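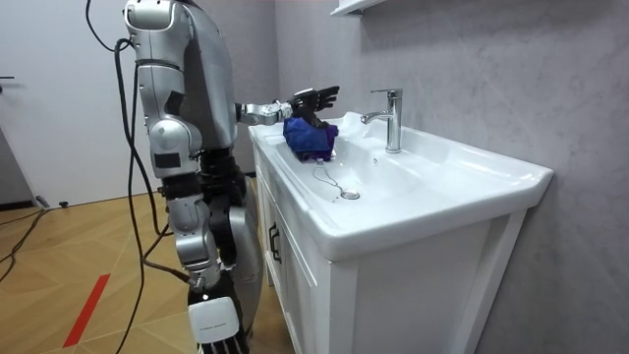
Blue cloth at the edge of the basin.

Home | Fixtures | Ratings | Interviews | Archive

Mar 29, 2018
By Unai Aguirre
Print | E-mail

Cayetano Sepúlveda has run his league ratings from a back bedroom in Fusach for long enough to be blamed for most things. When Ernville went down in May, two of their supporters wrote to him as if he had pushed them.

"I had them safe in 597 of 1000 runs," he says. "People hear that and think I promised. What I said was that they'd go down four times in ten, and then they went and did it."

Does he feel bad? "I feel bad about the 2-2 at Pradeddale. The model gave them nothing for it, because it only sees the score, and they'd hit the post all afternoon. I've been meaning to put shots in. My wife has been meaning to paint the hall."
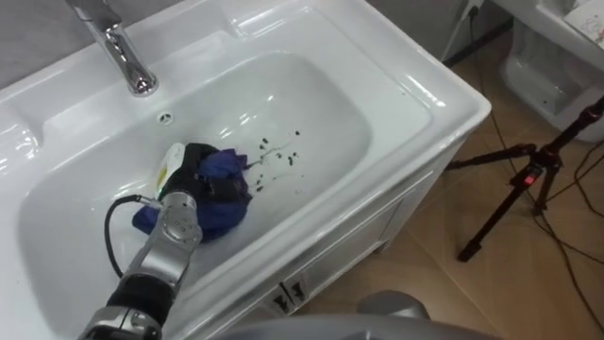 Betting, and why he doesn't

He has never staked money on his own numbers, a fact he offers cheerfully and which his readers tend to find alarming. "I know where the bodies are buried. Home advantage is a number I picked on a train."

He is firmer on Echevarría, whom he rates well above their place in the table. I suggest this might have something to do with his having supported them since he was six.

"They've had a hard run of away games," he says, and goes to put the kettle on. The new ratings go up after the next round, once he has fixed the column he broke last week.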